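From: Imani Temba
Date: 9 November 2004
Subject: Re: [memano-users] Paper curl on duplex jobs

Godfrey Makori wrote:
> We see curl toward the printed side on every duplex run over
> 100 sheets. Simplex is fine. Same stock in both trays. Is this
> the fuser or the paper?

Probably the paper, or more exactly its moisture content. The first pass through the fuser dries the sheet, and the second side goes down on stock that has already shrunk across the grain. Short runs hide it because the output stack stays flat under its own weight for a while.

Check the grain direction first. Cut two strips from one sheet, one each way, and hold them out by one end. The strip that droops less is parallel to the grain. For letter size on the Farix engine you want grain long.
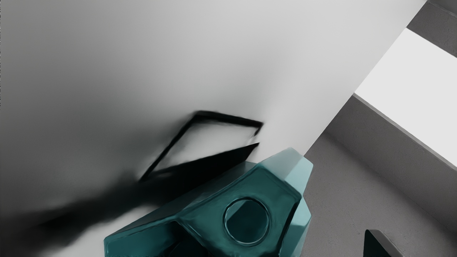
Settings to try, in this order:

1. Set media type to Light for both passes. Driver 3 resets this to Plain after an upgrade — look at it again even if you set it in February.

2. Drop the fuser by one step only. Two steps gave Victor poor toner adhesion on the Shirima coated stock.

3. Leave the ream wrapped until you load it, and load no more than 350 sheets.

If it still curls, turn the stack over in the tray and run the same job again. A change in curl direction points to the stock. No change points to the decurler, and Bakari has the adjustment notes for the Emstead unit.

Please post the result of the grain test either way.

Imani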